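Pesow Neighborhood Food Program: Progress Report to the Avel Fund, Second Period
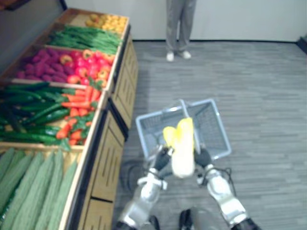
Marisa Colombo

You asked in your last letter for a shorter report. The first one ran to 41 pages with appendices, and I understand that the appendices were not universally enjoyed. I have kept this to the main points and left the attendance sheets in the office, where you are welcome to come and read them.

Cooking classes

We ran 16 evening classes between the start of the period and the end of May, which is the number we promised. Getting there took a double session on a Saturday after the oven at the Virkov Street hall gave up during a class on roasting vegetables. The group ate the vegetables raw with a yogurt dip and gave the evening higher marks than any other on the feedback cards. I don't know what to do with this information, but I have passed it on to our instructors.

Enrollment reached 126 households. Your target was 120, so I would like to enjoy that for one sentence before moving on to retention.

Retention was worse than planned. People come to the first class, come to the second, and then have lives. Knife skills held on to its students best. The class called "Understanding Your Pantry" lost most of its group by week three, and I suspect the title. We have renamed it "Soup" for the next period and have a waiting list already.

Produce vouchers

We handed out 575 vouchers, each good for fresh fruit and vegetables at any of the shops that signed up. Redemption started slowly. The first batch was printed on pale green paper that the scanners at two of the shops could not read, so cashiers had to type in a fourteen-digit code while a line formed. The second batch is on white paper. We also cut the code to six digits, a change our printer had suggested in the first place and has been gracious enough to mention only twice.

Shoppers told us they wanted to use the vouchers in smaller amounts. At present a voucher has to be spent in one go, which leads to some heroic purchases of cabbage. Ermanno Dal Bello, who handles our accounts, has worked out a split version with two tear-off halves. It adds a little to the printing bill and we can absorb it.

Recipe cards

The cards are finished, in three languages, and the beans card is on its third printing. The lentil card is not. An early version called for twelve cups of salt, and although we caught it before it went to the shops, a few copies got as far as the Nørgaard library. They have been collected. The librarian kept one for the staff room.

Money

We have spent $3,178 less than budgeted at this point. Please do not read this as thrift. Most of it is the van insurance, which we have been billed for but not charged, and which I expect to be charged for the moment this report is in the mail. The rest is a part-time post that stayed empty until April. It is now filled, and the work that had been piling up on my desk is piling up on another one.

We ask for your approval to move what remains of the unspent salary into voucher printing. Ermanno has the revised table and will send it separately in the format your office prefers, now that we have found out which one that is.

Next period

Classes start again in September. We plan to add a daytime group for people who work nights, and to bring four more shops into the voucher plan. Two have said yes. One has said yes in a tone that I am treating as maybe. The fourth wants to see the white paper first.

The oven has been repaired and is under warranty through next spring. The final survey of households goes out with the new vouchers, and results will be in the closing report.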